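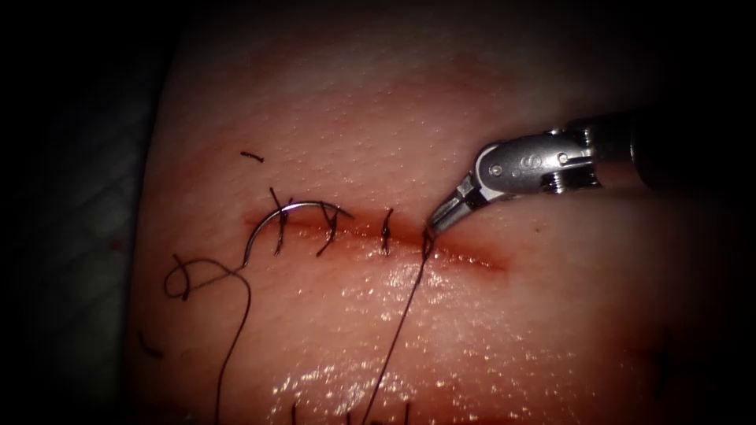

Attachment 1. Stitches across the incision

Ticket: loan goalkeeper listed as sold
Product: Pullico squad registration
Raised by: Cameron Crichton, Fosutville
Priority: High (was Low until the manager saw it)

Cameron Crichton, Saturday 09:10
Our keeper is on loan from Drinon until the end of the season. Since last night's update Pullico has him down as a permanent signing, fee 200. It doesn't say 200 what. Drinon have been on the phone and would like to know too. We kick off at three and I can't submit a team sheet with him on it.

Divya Sundaram, support, 09:34
Thanks Cameron. Could you log out, clear your cache and log back in?

Cameron Crichton, 09:41
Done. He is now a left back.

Divya Sundaram, 09:58
That's a new one. I can see the loan end date is blank on his record, and Pullico treats a blank date as a completed transfer. Please don't press Confirm on anything. 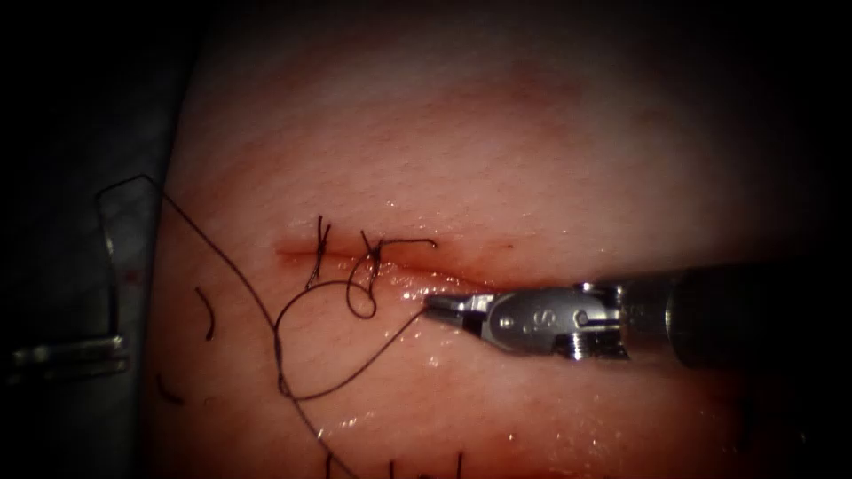

Cameron Crichton, 10:02
Define anything. Cledwyn Wogan in our office pressed it at 9:50 because it was flashing. We appear to have offered him a contract to the age of 50.

Divya Sundaram, 10:27
Passed to Gøran Viklund in second line. He has cancelled the contract offer and put the end date back. Position needs a manual fix: Player > Details > Role, choose Goalkeeper, Save, then wait 2 minutes before opening the team sheet.

Cameron Crichton, 10:40
Works. Sheet accepted. Shirt number has gone from 1 to 6 but he says he'll live with it.

Gøran Viklund, 11:15
Same fault reported by Åberg with two loan players. Fix goes in tonight. Leaving this open until Drinon confirm they can see him on their side.

Status: Waiting on third party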